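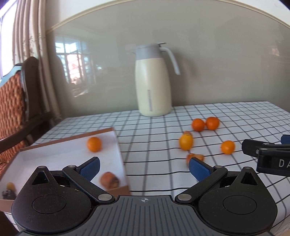

The white cloth with the black grid, and a white box.

Friday, December 3, 2021
Ink notes, oak gall, batch nine

The gall liquor from the August picking finally got strained today and it is the best color I've had out of this shed. Dark tea going in, then a drop of iron solution on a scrap of Trallton paper and it went from pale gray to a proper blue-black while I was still looking for a pencil to label it with. I did it again straight away just to watch!

Galls: 238 g, the small hard ones Mebrat picked off the oaks behind the reservoir, before most of the wasps had come out. She was right about going early. The ones with exit holes that we used in batch seven gave a thin brown ink that never really darkened, and I blamed the iron for weeks. Apologies to the iron.

Crushed them in the big mortar, coarse, nothing finer than peppercorn. Last time I ran them through the grinder and ended up with sludge that clogged two cloths. Soaked in rainwater in the crock with the lid tilted, stirred morning and evening, or when I remembered. Some mold on top by the second week, gray-white, skimmed off. It smells like a wet barn but not a bad one.

Straining: muslin first, then muslin doubled, then a coffee filter for the last of it. 917 ml of liquor, which surprised me, I'd expected to lose more to the galls. Squeezed the muslin by hand and now my right palm is the color of an old penny. Gloves next time (I write this every time).

Iron: ferrous sulfate from the new tub, crystals still pale green, no rust on them. Dissolved separately in warm water and added slowly with the stick blender OFF. Mark Anthony, please note, the blender is for paste. I went low on the iron on purpose. Jennylyn has been collecting strips from all the old batches in the window and the ones that have gone brown and crumbly at the folds are the heavy iron ones, no exceptions so far. Four and five are the worst, you can push a fingernail through the thick strokes.

Gum arabic: used the lumps from Bekuvis in place of the powder. Soaked overnight, still a few jelly bits in the morning, pressed through a sieve. The lumps win. The ink sits on the nib longer and doesn't rush down the stroke and make a blob at the bottom, and there's a slight shine on the heavy parts when dry. Could go a touch thinner for the pointed nibs.

One clove per jar against mold. Amado says wine vinegar instead, his grandfather did signs and ledgers with it. I'm willing to try, so jar C has a splash of vinegar and no clove. Jar D has neither and lives at the back of the shelf where I can't be tempted to rescue it.

Writing tests, dip pen, medium pressure:

Trallton laid – lovely. Crisp edges, no feathering, blackens fully after the first few minutes.
Stonero cartridge – good, slightly fuzzy on the downstrokes.
Layug handmade, unsized – feathers like mad, whole letters turned into caterpillars.
Layug handmade, sized with gelatin – a different paper altogether. Cherry Mae sized a sheet for me on Tuesday and I want a stack of it. It takes hairlines you can barely see.
Cheap copier paper – fine! Annoyingly fine.

Wiped a damp sponge across one line on each after 15 minutes. Trallton held with a faint gray halo. Cartridge smeared a bit more. Copier paper hardly moved. Will repeat on Monday with the same sheets once the ink has had the weekend to bite.

Also tried a wash with a brush, liquor and iron mixed thin, and it makes the most beautiful cold gray. It keeps changing as it dries so you have to paint it lighter than you want and trust it. Mebrat did a crow. The crow is pinned over the sink and stays there.

pH: strips say acid, as expected, somewhere between the two orange squares, which I can never tell apart in this light. I'd like a real meter. Putting it on the wish list again under the book press.

To do
Second soak of the spent galls, same crock, see if there's a usable brown in it for ruling lines.
Swap the steel nibs out of the test holders, two already pitting.
Ask Jennylyn to cut strips from today's sheets, half for the window, half for the drawer.
Label jar B. It is the one with the cork lid.
More muslin.
Ask Cherry Mae how warm she had the gelatin. Mine set in the tray before I got the second sheet in.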